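Payload Stickers and the Slide-In Camper

The number on the yellow door sticker is the most ignored figure in truck camping. It gives the weight of people and cargo the truck may carry, measured as the truck left the factory. A slide-in camper counts as cargo. So do the water in its tank, the batteries under its bench, and the dog.

Most arguments about this start with the brochure. A brochure lists dry weight, and dry weight describes a camper no one has ever slept in. My own Gezer is listed with an empty fresh tank, no awning, and no battery. I added all of these before the first trip. At the public scale with both tanks in travel condition, it came in 301 pounds over the printed figure. The truck is rated for 3,000 pounds of payload. I was inside the limit, with less room than I had planned for.

Roscoe Halvorsen, who has fitted campers for longer than I have owned one, holds that the sticker is conservative and that helper springs close the gap. I disagree. Air bags and extra leaves change the ride height. They do not change the axle housing, the wheel bearings, the brakes, or the rating. A truck that sits level can still be overloaded, and the level stance removes the one warning the driver would have noticed.

Tires deserve the same attention. The load rating on the sidewall applies at a stated pressure, and many owners run well below it for comfort on gravel.

Where the weight goes

Center of gravity matters as much as the total. Every camper maker marks a point on the side wall, and that point should sit ahead of the rear axle. Wilex puts the galley at the rear in its short models, so the heavy appliances hang behind the axle line. Budadby puts it forward, which costs some floor space and handles better in a crosswind. I would take the forward galley every time.

The larger units now come with a full household kitchen, and I think this is a mistake. A sink and a two-burner stove are enough. A dishwasher belongs in a house.

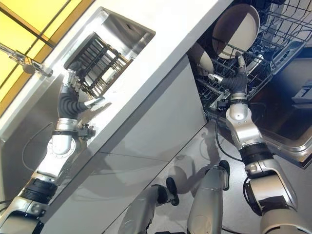
What I would change

Dealers should weigh each camper as delivered and write the figure on the invoice. Delphine Nakamura did this at her lot for every Nullolano she sold, and the process took 5 minutes per unit. Buyers should bring the truck to the same scale, with the usual passengers aboard and a full fuel tank, and subtract.

The fee at my local scale is less than the price of lunch. Weigh each axle separately, and keep the ticket in the glove box with the tire pressures written on the back. Mine says 69 psi at the rear.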